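Grasby Night Jetty Logbook – data card

Fishing and sea-life notes from the Grasby jetty, typed up from handwritten logbooks. Version 7.
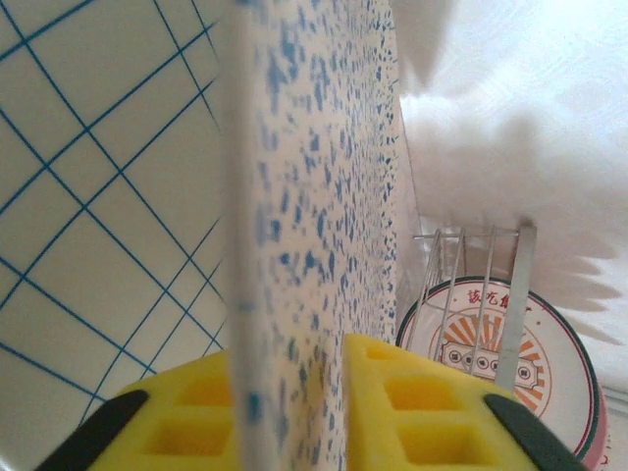
What's in it

Each row is one logbook entry. Entries were written by whoever was on the jetty that night, so some run to a full page and others just say "nothing, too windy". The text is kept as written, spelling mistakes included.

Files

entries.csv – the main table
species.csv – local names matched to common names
authors.csv – initials and who they belong to
scans/ – page scans for 2 of the logbooks

Columns in entries.csv

entry_id – page number, then position on the page
tide – in, out, slack or blank
bait – free text
species_local – the name the writer used
kept – y, n or blank
notes – everything else

Blank means the writer didn't say. Please don't read a blank in "kept" as a released fish.

Known problems

"Cod" covers at least 2 different fish, depending on who was writing. Cengiz Dağdelen used it for anything with spines. Where we couldn't tell, species.csv says "unsure".

Lengths are in centimetres, except for 33 entries given in hand spans. These have been left alone and marked with an h.

Page 10 of the Trollel book got wet and the bottom half can't be read.

Changes

9 January 2019 – fixed tide column, added Zyanya Galindo's squid notes – these had been filed under bait
Version 6 – removed double entries

Use

Free for any non-commercial use. Please credit the writers by name where you quote them. Typing by Elsa Koskela, checking by Hacer Uysal. Send corrections to Hacer with the entry_id.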